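Teaching by demonstration (robotics)

Teaching by demonstration, also called programming by demonstration or lead-through teaching, is a group of methods in which a person shows a robot how to carry out a task and the robot's controller records the motion for later use. The recording may be played back unchanged or used as data for a learned control policy. The term covers both hand guiding, in which the teacher moves the arm directly, and remote control, in which the teacher moves a separate input device.

Contents
1 Terminology
2 Methods
3 Recording
4 Bin tasks
5 Quality of demonstrations
6 Limitations
7 See also

Terminology

Usage differs between industry and research. In factory documents, "teaching" often means storing a list of fixed points with a handheld pendant. In research papers, a "demonstration" is one complete recording of a task from a starting state to an end state. The person giving it is called the teacher, the demonstrator or the operator. A set of demonstrations of the same task is a demonstration set.

Methods

Hand guiding. The operator holds the arm near the wrist and moves it through the task. The controller compensates for the weight of the arm and tool so that little force is needed. Small arms can be guided with one hand. On larger arms, friction in the joints makes fine motion tiring, and a force sensor with a handle is often fitted behind the tool.

Pendant teaching. The operator jogs the arm one axis or one direction at a time and stores positions. It is slow but accurate, and the stored points can be edited individually. It records little about speed or timing, which are normally set afterward as numbers.

Remote control. The operator moves a leader arm, a 3D mouse or a tracked hand controller, and the robot follows. The operator stays outside the reach of the arm. Delay between the input and the motion of the robot is the main source of error, and operators tend to slow down to make up for it.

Shared control. The operator commands some directions of motion and the controller handles the rest. A common arrangement keeps the tool vertical while the operator steers it across the work surface.

Recording

A recording normally holds joint positions, tool position, tool commands and one or more camera streams, each with its own time stamps. The streams rarely run at the same rate. In Noteo, a logging program written by Ronja Granström, joint data is stored at 200 samples per second and images are matched to the nearest joint sample when the file is closed. Other systems resample everything to the camera rate during recording – a simpler method, but one that discards short contact events.

Fixed cameras are calibrated against the base of the arm before a session. If the table or a camera is moved, the calibration is repeated and the recordings are split into separate sets.

Bin tasks

Picking objects out of an open bin is a frequent subject for demonstration. The walls limit the angles from which a tool can approach, objects may lie against one another, and the arm hides part of the bin from any single camera. Cables routed along the outside of the arm add to the hidden area and have to be allowed for when the wrist turns.
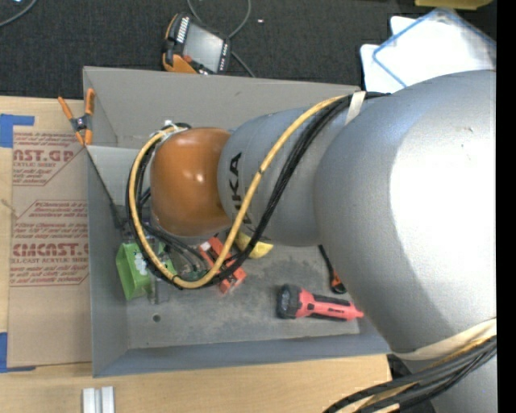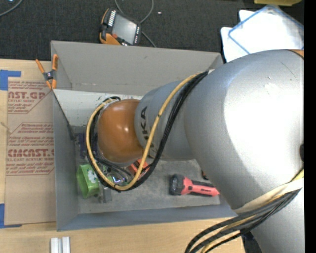
KUKA arm over a gray bin of mixed objects, with the wrist above the bin and cables looped around it

Operators usually learn to bring the wrist in from the side with the most clearance and to avoid large rotations close to the walls. Objects in corners take longer to demonstrate than objects in the open, and they are often underrepresented in a set unless the starting layout is controlled. One procedure, described by Pantelis Bakalis and Ximena Yáñez for the Zikdale collection, places the objects from a printed list of layouts before each demonstration. The collection contains 1291 demonstrations, of which 900 were given by remote control and the remainder by hand guiding.

Quality of demonstrations

Two operators seldom solve a task in the same way. Mixed strategies can cause a learned policy to average between them and reach for a point where there is no object. Pauses are a second problem. A policy trained on recordings with long pauses may stop in the same places, so stationary sections are commonly trimmed.

Failed attempts are either deleted or kept with a label. Hanne Egilsson has argued for keeping recoveries, in which the operator misses a grasp and tries again, on the grounds that a policy trained only on clean runs has no data on how to continue after an error.

Limitations

A recorded motion depends on the arm, tool and mounting with which it was made. Transfer to a different arm requires at least a new kinematic model and often new demonstrations. Hand guiding also places the operator's hands in the camera view – a difference from the conditions in which the robot later runs alone.

See also

Kinematic calibration
Motion planning
Teach pendant
Teleoperation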